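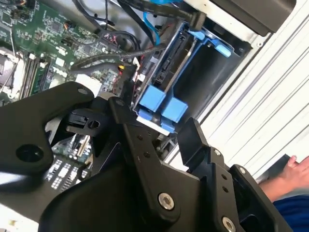 From: the shed list
Subject: Re: [shed] gripper and the drive caddies

Quoting the Kowalchuk bench, earlier in April:

> Has anyone had luck getting a two-finger gripper to pull a 3.5 inch drive
> out of a tower? Ours squeezes the blue tabs on the caddy, feels terribly
> pleased with itself, and then comes away with nothing. We are at 8 tries
> and no drives. Is it grip force or is it us?

Bit of both, I suspect.

We have the same sort of caddy at our end, two blue tabs side by side, and spent most of a month blaming the motor. The motor was fine. Our fingertips were closing on an arc, so by the time they had squeezed the tabs they had also dropped a couple of millimetres and were pushing the whole caddy down into its rails. Programming a small lift as the fingers close sorted it. If you're on the stock Urent firmware, the lift goes in the close routine and not the approach, or it will cheerfully rise before it has hold of anything.

Other things that cost us an evening each:

Pull the SATA cable first. A gripper has no idea that a cable is a cable. We do ours by hand and have stopped feeling guilty about it.

Bring the wrist in tilted. Straight down, the left plate on ours fouls the board well before the fingers reach the bay. And watch the RAM.

Rubber on the tips. We used the inside of a dead bicycle tube, colour of your choice provided it's black.

Keep a hand on the chassis. An empty-ish tower weighs less than you'd think and the arm will happily take it for a walk along the bench.

Our rate over the last 100 pulls is around 20 failures, mostly on one caddy with a cracked tab that we keep out of spite. The Prarnonen crate is still waiting, so there is no shortage of practice material if you want to come and borrow a tower.

Could you post your close routine to the list? The version in the Grurnosden folder is ours from last year and has the bug in it.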